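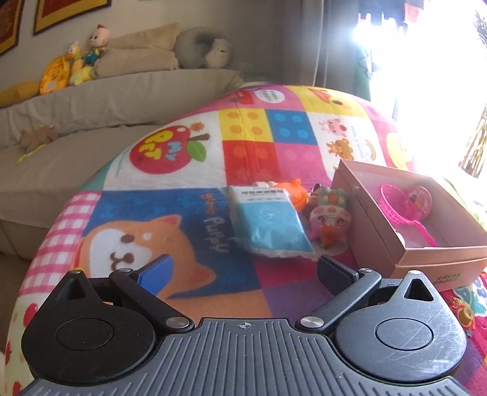 Photo: Stillside / Plidholm home set

plidholm-toys README

Status: partial, still uploading. Last edit April.

Toy pick and place with a hand-held gripper, real home, daylight from the window. Toys and small packages go into an open cardboard box. Play mat underneath, very busy print -- left in on purpose, the Henari baseline kept grabbing at printed shapes.

Episodes: 1000 planned, 599 checked so far. 157 rejected, mostly lost tracking or fingers closed before the start marker. Rejects are in /rejected, not deleted, don't train on them.

Layout
episodes/ one folder each, video + pose + gripper width
meta.csv one row per episode
splits/ train and val only, no test yet

Squishy toys are the hard part. Width at grasp tells you very little becuase they deform. Soft plastic packets same problem.
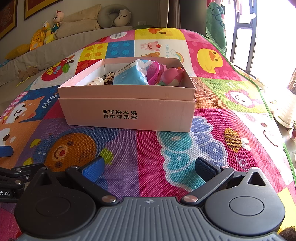
Dörte Dreßler wrote back on the first upload that the box position should be logged per episode, and that a val split sharing boxes with train is not much of a val split. Fair. Column box_id added, splits redone by box.

Known issues
- overexposed near the window, no correction applied
- width drifts in long sessions, recalibrate if you use the raw values
- 3 folders have pose but no video, see meta.csv
- task text is short and not consistant, "put in box" vs "place toy in box"

Loader: use the Brandes one, the old script breaks on the new columns. License file to follow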